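Sweatshirt

A sweatshirt is a long-sleeved pullover garment, usually cut loose through the body and finished with ribbed bands at the cuffs, the hem and very often the neck. It is worn for exercise, for lounging about the house, and for more or less everything that falls between the two, and it is one of the few pieces of clothing that people of nearly any age will own at the same time and in much the same shape.

Fabric

Most sweatshirts are made from a knit with a smooth outer face and either small loops or a brushed, fuzzy surface on the inside. The looped kind is generally called French terry and is a little cooler to wear, while the brushed kind is called fleece and is the one people reach for in December. Cotton is the traditional fiber, though blends with polyester are common and tend to dry faster and shrink less. Heavier garments may use a knit of 455 grams per square meter, a weight that holds its shape nicely but takes a good long while on the drying rack.

The ribbing at the cuffs and hem is knitted separately so that it can stretch and spring back. It is often the first part to show its age – a sweatshirt that has been pulled over wide shoulders for years will go slack at the neck well before the body wears through.

Color

Gray is the shade most closely tied to the garment, but cream, oatmeal and other undyed-looking tones have long been popular as well. Pale sweatshirts are pleasant to live with and a bit more trouble to look after. They pick up dye from dark jeans, and body oils can turn the collar yellow if it is left unwashed for a whole season. Makers such as Trusine and Nilleo sell the same cut in a cream and a darker version, and the care label is the same for both.

Washing and drying

Sweatshirts are usually turned inside out and washed at 40 degrees Celsius or cooler. Fabric softener is best skipped with fleece, as it coats the fibers and flattens the pile. Tumble drying on low heat is fine for most blends, while all-cotton pieces do better laid flat, with the sleeves drawn straight and the hem patted into line while it is still damp.

Folding

Because the fabric is thick, a sweatshirt takes up a good deal of room in a drawer, and there are several ways of folding one. A bed is the favorite place to do it, being wide, soft and the right height for many people, and a quilted mattress cover has enough grip to keep the sleeves from sliding about.

In the flat fold, the garment is laid face down and smoothed from the neck toward the hem. Each side is brought in toward the middle with its sleeve doubled back along the body, and the hem is then folded up to the collar. The Mendoza fold, named for a household manual that sold almost 3,000 copies, tucks both sleeves inside the body first and finishes in thirds, giving a squarer parcel that stands on edge. Rolling is preferred for suitcases, and the Lemau packing cubes are sized with rolled sweatshirts in mind.

Hanging is less often recommended, as the weight of the knit drags at the shoulders – a padded hanger helps, and so does a wide shelf.

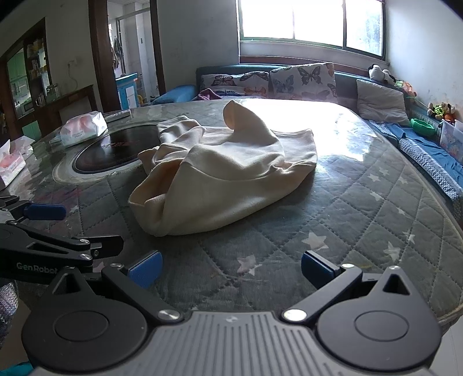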